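How to clear out a garage over one long, unglamorous month

Posted in Around the House

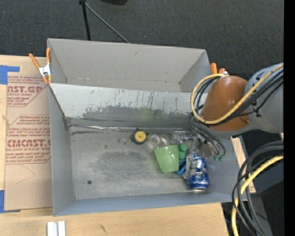
Before you touch anything

Walk in, turn the light on, and look at it for ten minutes with your hands in your pockets. You'll be tempted to pick up the nearest thing, decide it belongs somewhere else, carry it there, and find yourself at half past three in the afternoon reorganising the linen cupboard. I've done this. The linen cupboard looked lovely.

What you want from the ten minutes is a rough map. In our garage, at the house in Rondano, it went: camping gear on the left, paint along the back, bikes in a knot near the roller door, and a large middle region we called the sediment. Yours will have a sediment too. Don't start there. Start with whichever wall you can reach without climbing.

Take some photos on your phone while you're at it. You'll want them later when somebody in the household claims the place was never that bad.

What you'll need

Gloves, the leather-palmed sort. A dust mask. A broom with a stiff head, a dustpan, and a torch even if you have a light. Masking tape and a fat black marker. Heavy garden bags. A folding table or a door on two trestles, because sorting on the floor is a job for people with younger knees than mine. Four or five tubs or bins of whatever kind you have about the place.

Don't buy storage yet. I can't put this strongly enough. The shop will have a wall of matching tubs with clip lids and you'll come home with a carload of them, and then you'll have a full garage with tubs in it. Use the ugly old ones for sorting. Scratched is fine. Once you know what you're keeping, measure it, then go shopping, and you'll find you need less than half of what you'd have bought.

Book the skip last as well

Most people book the skip first, as a sort of threat to themselves. The trouble is that a skip sitting in the driveway costs money whether or not you've made up your mind about the fondue sets, and it attracts contributions from the street overnight. Ours came with a surcharge of $122 for a mattress that had never lived at our address.

Sort first, pile up the rubbish along one wall, and book the skip for when the pile is ready. Check what the hire firm won't accept. Paint, tyres, gas bottles, car batteries and anything with asbestos in it are the usual ones, and your council will have a page on where those go. The page will be hard to find and will have a map on it that doesn't load. Ring them.

Set up your piles

Label the tubs or the patches of floor with masking tape. I use five headings:

Stays in the garage
Goes in the house
Goes to someone else
Goes to the tip
Argue about later

The last one matters most. Without it, every disputed object stops the whole operation while two adults discuss a tent. With it, the tent goes in the tub and you keep moving. Put a limit on the size, though. When the tub's full, the arguments have to be had before anything else goes in.

"Goes to someone else" needs a name on it. An actual name, written on tape, stuck to the object. "Someone might want this" is how the things got into the garage in the first place. I wrote Desmond Montoya on a circular saw, a sack truck and a box of hinges, rang him that night, and he took the saw and the sack truck. The hinges are still under discussion.

Work one wall at a time

Pull everything off the wall and away from it by a metre or so. Sweep. Check for damp, droppings, and any daylight coming in where there oughtn't to be any. If you find redbacks, and in this part of the country you will, deal with them before you put your hand anywhere dark.

Then bring items to the table one at a time and send each to a pile. Give yourself half a minute per item. You'll be quick with the first twenty and then you'll pick up a biscuit tin full of old photographs, and that's the afternoon gone. So anything made of paper goes straight into the house pile, unopened. You can be sentimental indoors, sitting down.

Finish the wall before you start the next one. Finishing means the keepers are back in place and the rest has left for its pile. I'd allow one weekend for each wall and one for the sediment, which is how you get to a month. People on the internet do the whole thing in a day. Those people have somewhere else to put it all.

The paint question

Every garage has more paint than walls. Open each tin, outside, with a proper opener. If it stirs back together and smells like paint, write the room and the date you opened it on the lid. If it has a skin like a custard but is liquid underneath, you can strain it through an old stocking and use it on something unimportant. If it smells sour or has gone lumpy, it's off.

Small leftover amounts of water-based paint can be dried out with kitty litter until solid, and many councils will then take it with ordinary rubbish. Oil-based paint is another matter and has to go to a collection point. Don't tip either down the drain. You know this already. So did the bloke who had our house before us, I imagine, and the drain still has a peach tint.

Keep one tin of each colour that's currently on a wall you own. We had four tins of a blue that hadn't been on any wall since the second-last kitchen.

Screws, nails and the small stuff

There's a school of thought that says you should sort every screw by gauge and length. Joscha Kröger, who lives over the back fence, belongs to this school, and his garage is a marvel. He told me he'd counted his wood screws once and there were 1,994. I asked him what he planned to do with the information and he went quiet.

For the rest of us, four jars will do. Wood screws, metal screws and bolts, nails, and wall plugs. Anything rusted goes. Anything you can't identify goes into a fifth, smaller jar, and if that jar hasn't been opened by the time you next do this, it goes too. Keep the little hex keys that came with flat-pack furniture, but only one of each size. I had a bag of them that weighed as much as a cat.

Tools with cords should be plugged in and tested as you reach them. A sander that doesn't run is a heavy thing shaped like a sander. If the cord is cracked or taped, don't test it, and don't give it away either. It goes with the e-waste.

Putting back what's left

Now measure. Height, depth, and the gap between the door tracks and the first shelf, which will be smaller than you think. Shelves beat stacks every time, as the thing you need is always in the bottom tub. If you must stack, go no more than three high and put the Christmas decorations at the bottom.

Heavy things at waist height. Light, bulky things up top. Nothing on the bare floor if you can help it, because garages flood in ways that houses don't. We put ours on timber battens after a wet May, when a hose fitting let go and I learned which of the boxes were load-bearing.

Label the short side of every tub, in letters you can read from the door. Write what's in it, in plain words. "Misc" isn't allowed. Neither is "Garage".

Leave one shelf empty. It'll feel wasteful, and your family will see it as an invitation. Defend it for as long as you can. It's where things go while you decide about them, and if you don't provide one they'll go on the floor, in front of the freezer.

How long it stays tidy

Until about the school holidays, in our case. A quick go-over every few months helps: fifteen minutes, one bag, nothing opened. If something new comes in that's bigger than a shoebox, try to send something out. Edeltraud, my mother-in-law, keeps to this rule so firmly that she once refused a birthday present in the driveway.

You might even get the car in. We managed it in the fifth week, with the mirrors folded, and then couldn't open the driver's door wide enough to get out, so it went back on the street and the bikes have the spot.

Comments are open below. If your council has changed its rules on gas bottles, let me know and I'll fix the bit about the skip.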